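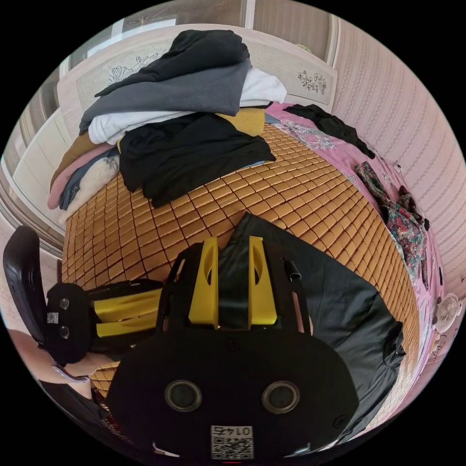
Most of what I did for Trustow this spring was pick up shirts. The job is to record people handling clothes at home so that a learning system can work out how to do it from examples. You get a pair of hand-held grippers, one for each hand, a list of tasks and a target. My target for the clothes set was 687 usable episodes. An episode starts with the cloth in one state, ends with it in another, and everything in the middle has to be clean.

I had done kitchen work before this, mostly cups and bowls. Cups are easy. You close on the rim, lift, put it down, and the next one goes the same way. Cloth is slower because it never lies the same way twice. The people training the model want exactly that, so I can't complain much, but it does mean that the first hour of any clothes session goes badly while your hands get used to it again.

A few things I have changed in how I work.

I stopped tidying between episodes. Early on I was laying each piece out flat before I started, and the reviewer at Vida sent back a whole batch with the note "starting states too similar." Now I drop the thing and start from wherever it lands. If it lands inside out, it stays inside out.

I also stopped rushing the grasp. The fingers are wide compared with a human fingertip, and if you come in fast you push the fabric away from you. Coming down slowly and closing on a ridge works better than going for a flat part.
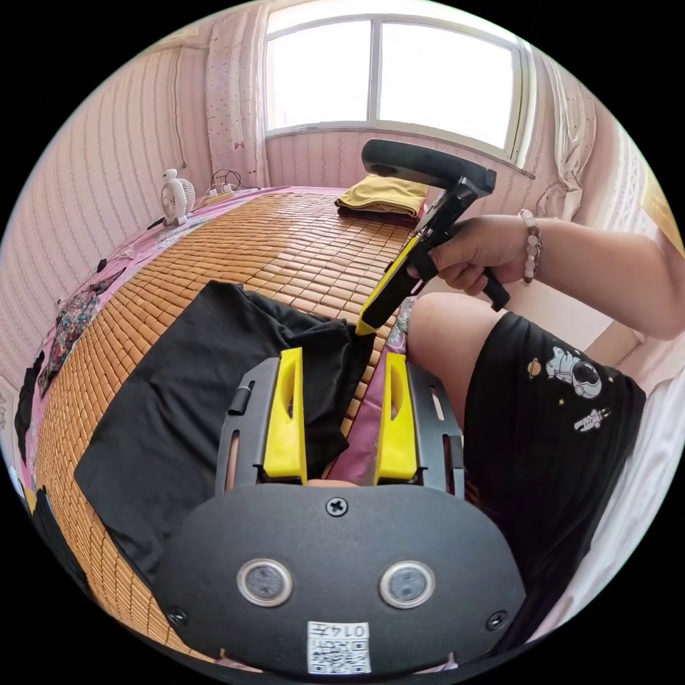
Black cloth on the bamboo mat, with the second gripper coming in from the right.

The black pieces are the hardest. On a dark garment it is difficult to see where one layer stops and the next one starts, and I assume the model has the same trouble, looking through the same lenses. I asked if we could leave them out. The answer was no, people own black clothes, and please record more of them. So I did. A light mat under them helps, and I would rather have that than a dark blanket.

Beds in general are good places to record. The height is right if you sit beside them, there is room for a heap at one end and a working area at the other, and the surface gives a little when you press down. The task list from Jarnent was written for a table, so some of the instructions need reading twice. "Return item to left edge" makes less sense when the left edge has a sheet hanging over it. 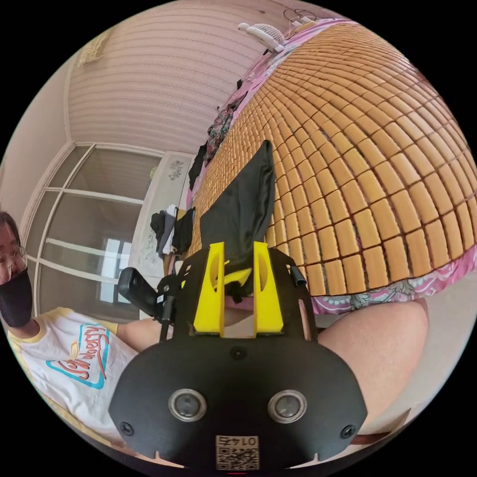 Posted by the author of Grandeo Notes, 29 Apr 2022

Lifting by one end is its own task on the list. You take hold of the bottom or a corner, raise the cloth, hold it for 2 seconds and let go. It sounds too simple to bother with, but it is the one I have had the most rejections on. If the hold is short, it gets cut. If you let the other hand drift in to steady things, it gets relabeled as a two-handed lift and doesn't count toward the one-handed total.

My rejection rate was bad at the start and is fine now. The biggest single fix was saying the task name out loud before each one. I felt silly doing it for a day or so and then stopped noticing.

Wrists are the other thing. I do some 90 minutes and then take a proper break, with the grippers put down on the floor and not held in my lap. When I worked through the breaks my grasps got sloppy, and I ended up redoing them the next morning anyway.

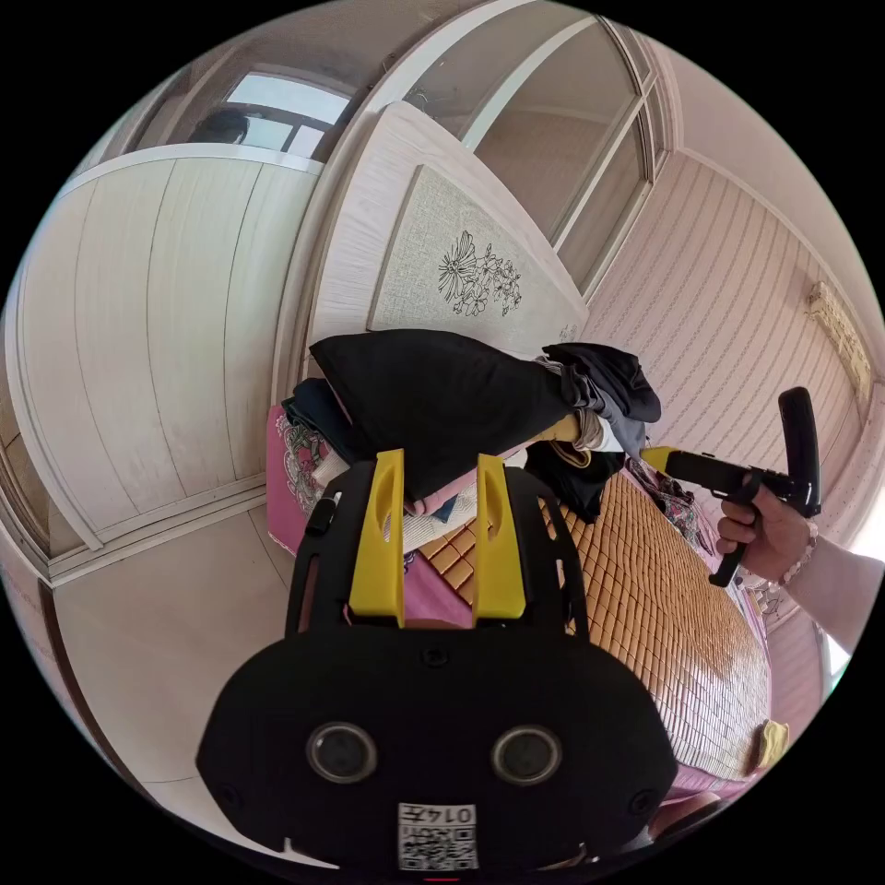

The heap at the headboard end, one gripper in the right hand.

Heaps come last in each session. The instruction is to take one piece off without dragging the rest along, and about half the time a sleeve from something underneath comes too. I used to throw those away. The current rule is to keep them if you go back and separate the two pieces in the same episode, and I think that is a better rule.

The whole collection, all homes and all tasks, is supposed to reach 2000 episodes by June. I have the towels set next, then socks, which I am told have to be paired.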